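The Man Who Walks the Lillstead Bell Route

By the time I reach the bottom of Bristen Hill, Chang-ho Hong has already been waiting long enough to eat half a pear. He waves the other half at me. "You're not late, I'm early," he says. "I'm always early for the hill. I like to hear what the wind is doing."

What the wind is doing matters a great deal to Hong, because he collects bells. He doesn't buy them or take them home. He goes and listens to them, writes down what he hears, and makes a recording if the weather allows. School bells, shop bells, the bell on the old ferry landing, the cracked one at the Bae bakery that goes "tunk" when you open the door. He has 2460 entries in his notebooks so far, and every one of them rang, somehow, within a day's walk of Lillstead.

It started with a wrong turn. Hong had moved to town for a job in the water department and was trying to find the post office. He ended up behind the Methodist church instead, right at noon. "I stood there with my parcel and I could feel it in my teeth," he says. "I'd lived in apartments my whole life. I'd heard bells on television! I didn't know you could stand under one and have it go through your shoes."

He went back the next day at noon, and the day after that. Then he noticed a second bell answering from across the river, a little flat and a few seconds behind, and he wanted to know whose it was. Finding it took him a month. It belonged to the feed mill, which used to ring for the lunch break and had simply kept on after the lunch break moved to one o'clock.

We start up the hill. Hong walks fast for someone who stops so often. He stops for a gate with a chain on it ("listen, it's nearly a G"), and for a goat, and for a long look down at the river. The goat is wearing a bell. It gets its own line in the notebook, with the date, Tuesday, September 3, 2024, and the word "sweet."

I ask how he decides what counts.

"Somebody has to have hung it up on purpose," he says. "That's my only rule. A spoon on a glass is lovely, but it's not a bell. A pipe on a string by the back door so the kids know it's supper -- that's a bell."

The pipe, as it happens, is one of his favorites. It hangs at a farm on the far side of Bristen Hill, and the family there has used it for three generations. Hong first heard it from the road and followed the sound right up to the porch, where he was given a plate of beans and asked what he wanted. He has been back for supper six times.

His first notebooks were all description. Entry 10 just says "like a bucket, but proud." Around entry 1000 he began to add drawings of how each bell was mounted, and notes on who rang it and when. I could have read them all afternoon. There's a page on the difference between a bell rung by a tall person and the same bell rung by a short one, which I would have called nonsense before he had me try it at the top of the hill. The old fire bell up there has a rope, and Hong pulls it from high up and then from low down, and the second note is rounder. It really is! I made him do it again.

"You pull differently when you have to reach," he says. "The rope knows."

The recordings came later. A small sound archive called Hevevum heard of the notebooks and wrote to ask if he had any tape. He hadn't, so he bought a recorder and started over from entry one. Some bells were gone by then. The feed mill had closed, and its bell had been sold to a restaurant two counties away. Hong took the bus out there on his day off. It was hanging over the bar, and they let him ring it before opening.

"It was still flat," he says, delighted. "Same as ever. I could have kissed it."

In October the archive will put the first batch of recordings online, and the Lillstead library is planning a noon walk to go with it, starting behind the Methodist church. Hong is working on a map. He wants people to stand in the exact spot where he stood with his parcel, and he's a bit anxious that the church may park its van there.

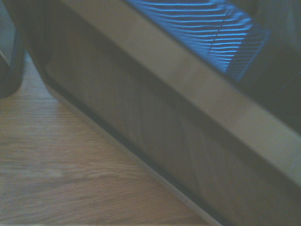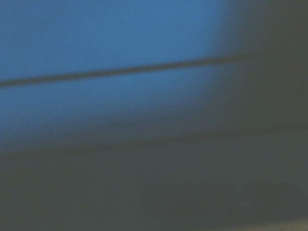
Two close-up views, one mostly gray-olive and one with a lot of blue.

On the way down I ask if there is a bell he hasn't managed to hear. He thinks about it all the way to the goat.

"There was a boat," he says at last. "People tell me about it. It came up the river in fog and rang the whole way, and you could hear it in bed. Everyone over seventy does the sound for me, and everyone does it differently." He has written down all of their versions, each under the name of the person who sang it to him, and he's hoping to record them before winter.

Then the wind shifts, the church strikes four, and he holds up a hand for me to hush.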